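Why Do Vegetables Have Different Colors?

For children who like to ask questions

Have you ever stopped in front of the vegetables in a shop and looked only at the colors? There is green, orange, white, yellow, and sometimes purple. A plant does not paint itself to look nice for us. The colors come from very small things inside the plant, which are called pigments. A pigment is a material that gives color. You have pigments too, in your hair, in your skin and in your eyes.

The most common pigment in plants is green and it has a long name: chlorophyll. You say it like this: KLOR-oh-fill. It lives in the leaves, and also in the skin of many vegetables. Chlorophyll catches the light of the sun, and the plant uses this light to make sugar from water and air. The sugar is the food of the plant.
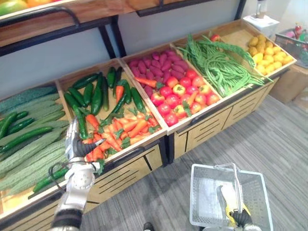
Orange comes from another pigment, and this one is called carotene. Maybe you can hear already where the name is from. Carrots have a lot of it, and when they lie in a big pile next to a green cucumber, it is very easy to see which pigment is the boss in which vegetable. Your body can take carotene and change it to vitamin A, which your eyes need. But please do not believe that you will see in the dark like a cat if you eat 15 carrots! You will only have a full stomach.

Now a small secret. Many green leaves have yellow and orange pigments inside them all the time. You can't see them because the green is too strong. In fall, many trees stop making chlorophyll and the green goes away. Then the yellow can come out. By November most of these leaves are on the ground. 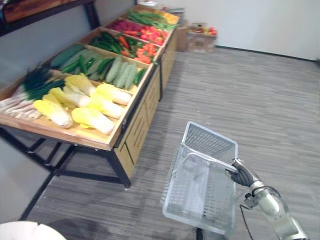 Light is also important for the color. A plant which grows in the dark can't make much green. In a cabbage, the outside leaves cover the inside leaves like many blankets, so the middle gets very little sun and stays pale. Farmers sometimes use this on purpose. They put soil around the stems of leeks, and the covered part grows white and soft.

Purple and red are often made by anthocyanins (an-tho-SIGH-a-nins). You find them in red cabbage. They are funny pigments, as they change color when they meet something sour.

Try it at home with an adult

Ask the adult to cut some red cabbage and pour hot water on it. Wait until the water is purple and cool. Put a little of it in two glasses. In the first glass, add some lemon juice. In the second glass, add a small spoon of baking soda. Look what happens with the colors, and draw them in your notebook. Do not drink it, the taste is terrible.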